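# Silgate Napkin Set

2 min read

Notes and pictures for place settings with a cloth napkin. The set has 2,475 pictures in 84 folders, one folder per setting. Napkins are plain fabric — no prints, no lace.

Gray cloth, folder 12:
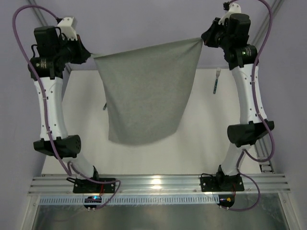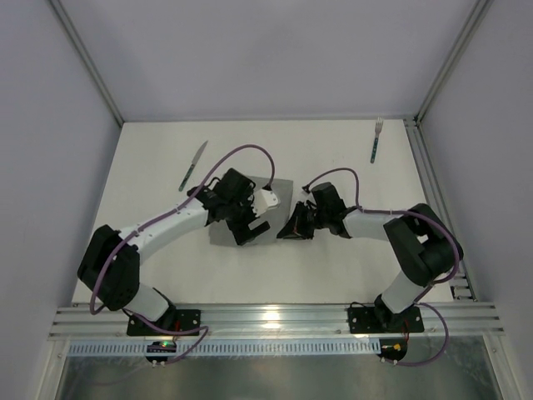
Edenari asked whether the cutlery should be listed apart from the cloth. It is now: see cutlery.csv, 1,446 rows, one per knife, fork or spoon.

Fold names are in folds.txt. "Flat" means no fold at all. Please don't rename the folders.

Comments (3)

Rutari: Is there a smaller download?

Shojaei: Yes, the 500-picture one — same folder names.

Rutari: Got it, thanks. folds.txt opens fine.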